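From: Hjalti Kragh
To: Stosari cat list
Subject: Re: Feeding stations behind the Kalinowski yards

Bronisława Kubiak wrote:
> We have had the two stations going since February and the colony
> is clearly settling. I think we can say the desexing is working
> and start talking to Vesport about doing the same on their side
> of the fence. Sateck say they can let us have 70 more tins a
> month at the old price. Can people reply with a yes or no so I
> can get back to them?

I'll say no for now, and I'd like to explain it properly so it doesn't come across as a sulk.

What does "settling" mean? I've fed at the north station most mornings and I see the same grey tom and the same two torties. That tells me those three like biscuits. Cats that have been trapped once get wary and eat after dark, so fewer faces at breakfast could mean fewer cats or could mean smarter ones. We've done 20 so far by my reading of the vet's invoices. Do we have any idea how many are left? If it's another 20, the kittens will be back by spring and we'll be feeding their mothers for the privilege.

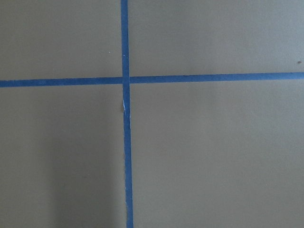 Page last changed: 29 May 2020

The other thing is the money. The last vet bill was $1,178 and we're still paying it off. I can't see why we'd commit to more tins when a tin doesn't stop a litter. And did Sateck say how long the old price holds? They were vague about that last time too.

As for Vesport, I spoke to the bloke on their gate and he hadn't heard a word about any of this. He did say they've got a queen with kittens under the pallets, so if anyone has a spare trap I'd put it there before we hold any meetings.

My suggestion, for what it's worth: someone sits at each station for 7 nights with a torch and a notebook and writes down colour, sex if you can tell, and whether the ear is tipped. I'll take the north one. If the untipped ears are down to a handful I'll happily change my vote and buy the first carton myself.

Bronisława, could you also send round the list of which cats went to which vet? My copy has the ginger down twice.

Hjalti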